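Floor Litter Pickup – Demonstration Gallery

Pillinside is the floor-cleaning portion of the Grarkeo demonstration set. Each episode is teleoperated on a two-arm platform and stored with joint positions, gripper states and head camera video. The current release holds 2,797 episodes across 18 room layouts. Bottles, cups, wrappers and sticks are mixed on the carpet.

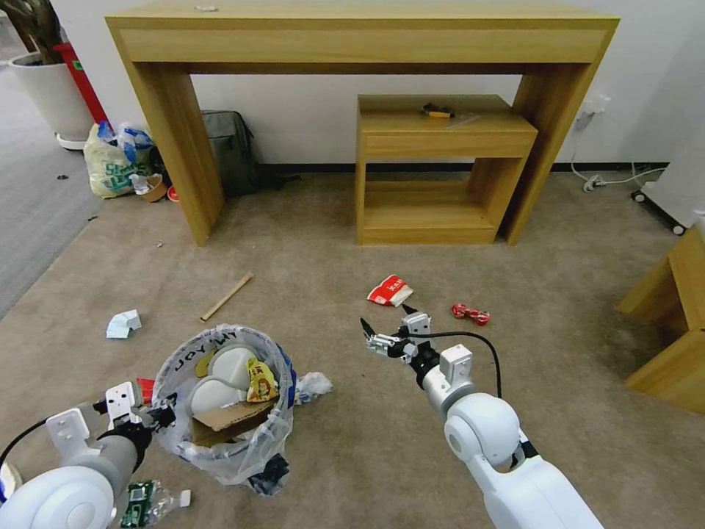

Operators choose the arm for each item. The choice is not scripted, and the label is added afterward from the joint log. Episodes with no successful grasp are kept in a separate split – Brivar, our baseline policy, trains on both.

Thin objects need slower approaches. Segments are trimmed to begin 5 frames before the first arm motion.
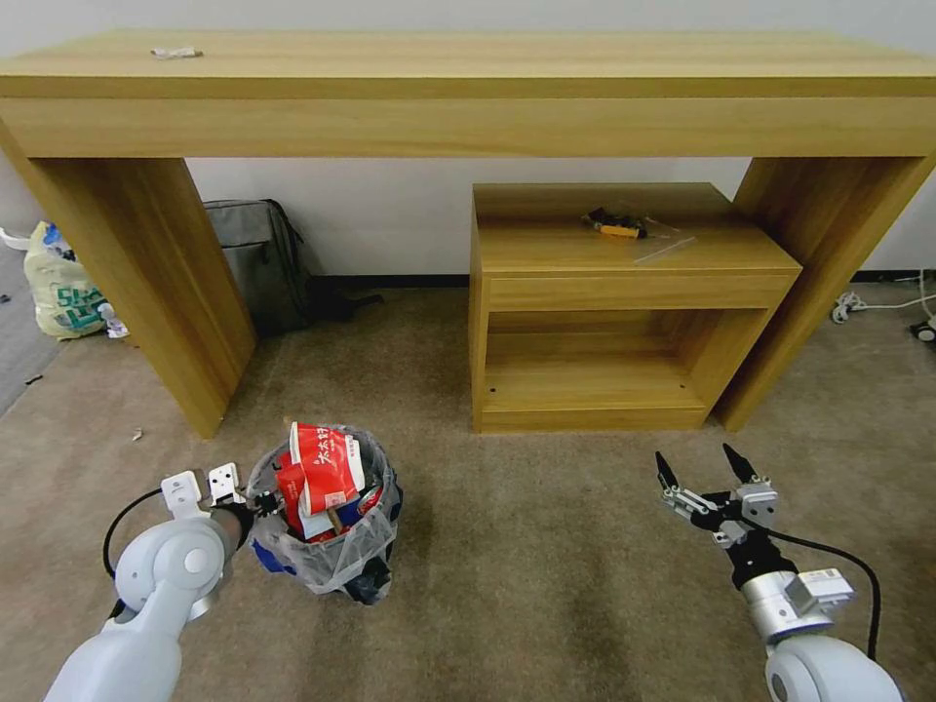
Pietrzak asked whether full bins should be a category of their own, given that a policy trained mostly on empty ones tends to release too low. Bin fill level is now a field in the episode metadata, with three values.

Crumpled paper and soft plastic deform under the fingers, so grasp width is logged for the entire carry.
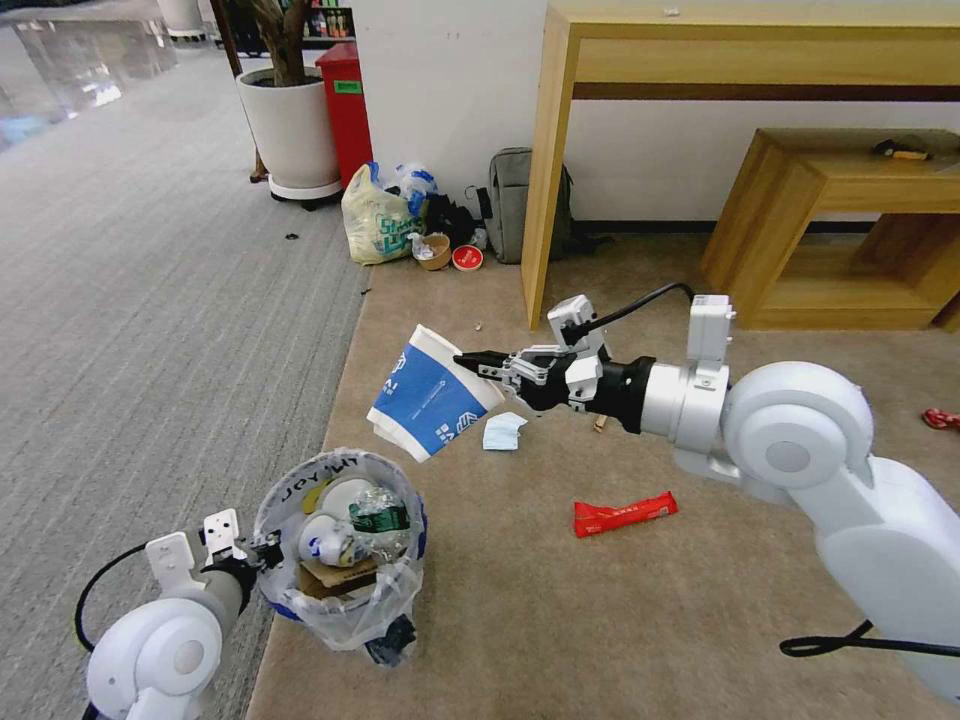

Carry height is left to the operator. The first 2,000 episodes used a fixed release point above the bin, and later ones do not. Filter on the release field before comparing the two groups.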